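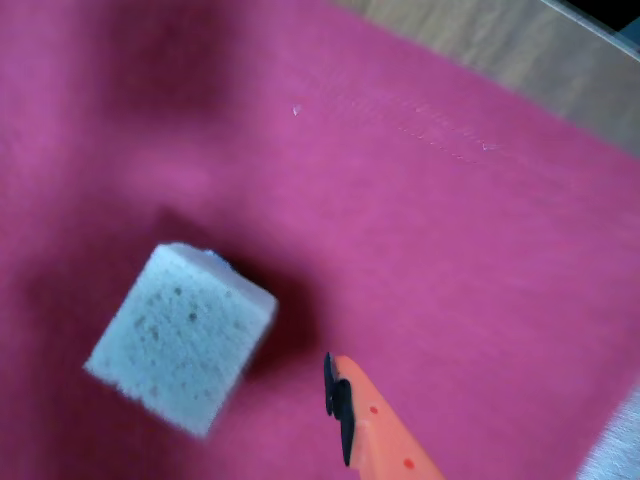
Figure 3. Sponge on a pink cloth.

3.2 What owners told us about switching litter

I came into this part of the study with a bias, and I'd better put it on the table. I've kept cats most of my life, I ran the boarding room at a small shop in Didodbridge for years, and I was pretty sure I knew why people change litter. I figured it was price. So when Godelieve Vandenberghe and I sat down to write the owner survey, I pushed to get the cost questions up front, and she let me (with a look).

We got 506 surveys back, and 313 of those came from homes that had changed litter at least once in the past year. That's the group I'll talk about in this section. The rest turn up again in 3.4, where we get into box placement.

Price came in third. Smell was first, which I should have seen coming, and tracking was second - people are really, really tired of stepping on the stuff in bare feet. One woman in Iler wrote two full pages about the hallway outside her laundry room, and I read every word of it! Several owners said they had moved to a more expensive litter and would do it again.

What surprised me more was how people made the switch. Out of the 313, 178 swapped the whole box in one go. Everything I was taught says you mix the old and the new over a week or two, and that's still what I tell folks at the counter. The all-at-once group did report more accidents outside the box, mostly in the first few days, but the gap was smaller than I expected and it shrank a lot once we set aside homes with three or more cats. I don't want to lean on that too hard. Owners were remembering things that happened months before, and a cat that goes behind the couch once is easy to forget (or forgive).

The diaries help a bit with this. A smaller set of households in Zusham agreed to jot down every box visit they noticed, and by the end of September we had 3,663 entries to go through. Some are wonderfully detailed. Some say "yes" and nothing else. Godelieve coded them all, I coded a share of them again without looking at her sheet, and where we disagreed we talked it over until we could settle on one code. Most of our arguments were over whether digging without going should count as a visit. We decided it should, and we marked those separately.

In the diary homes, cats who were switched slowly went back to their usual number of visits sooner. Older cats took longest either way. We had only a handful of kittens, so I'm leaving them out of the comparison, though their owners' notes were the most fun to read.

One more thing about the wording of the survey. We asked about "scented" and "unscented" litter, and we should have asked about baking soda as its own choice, as Verschueren did in his earlier boarding survey. Plenty of people wrote it in the margin, and we had no clean way to sort those answers. They're grouped with unscented in Table 2. The coding sheet was last revised on 11/4/25, and all the counts in this section come from that version.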